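Stop Skimping on Curing

Most of the bad concrete I get asked to look at was fine when it was poured. The mix was right, the base was compacted, and the finisher knew the job. Then everybody went home and left the slab in the sun.

Curing means keeping the concrete damp long enough for the cement to do its work. It is cheap and boring, and it is the first thing dropped when a crew has another pour the next morning. I think homeowners should put it in the contract as its own line, with a price next to it.
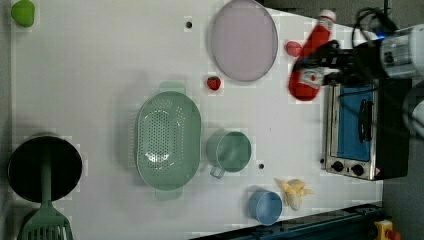 A driveway I saw in January is typical. The owner, Elba Lagos, paid for a good mix and got it. The crew from Tapia placed it well. The quote had no mention of curing, so none was done, and the surface now dusts every time she sweeps it. She has been offered a sealer for $275. A sealer will hold the dust down for a while, but the top layer is weak and will stay weak.

Wet burlap and plastic for a slab that size would have come to $84. A spray-on curing compound such as Zelis costs less in labor and does a decent job if the coat is even. I prefer burlap under plastic for the first seven days, wetted morning and evening, but I would take a sprayed slab over a bare one any day.

Contractors tell me that customers won't pay for it. Amancay Riquelme has been pouring patios longer than I have been writing about them, and she lists it on every quote. She says few people strike it out once they see what it is for.

The other complaint is time. People hear that concrete is tested at 28 days and assume they have to baby it for a month. They don't. The first week matters most, and keeping cars off a little longer is no great hardship.
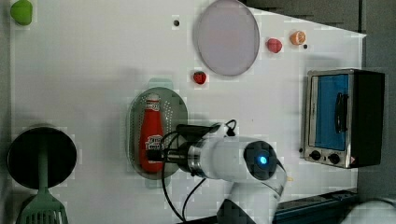 Toy fruit and a pale lavender plate on a white tabletop.

Inspectors could help too. They check forms and steel before the pour and rarely come back after it. A second visit on day three would catch most of the bare slabs while something can still be done about them.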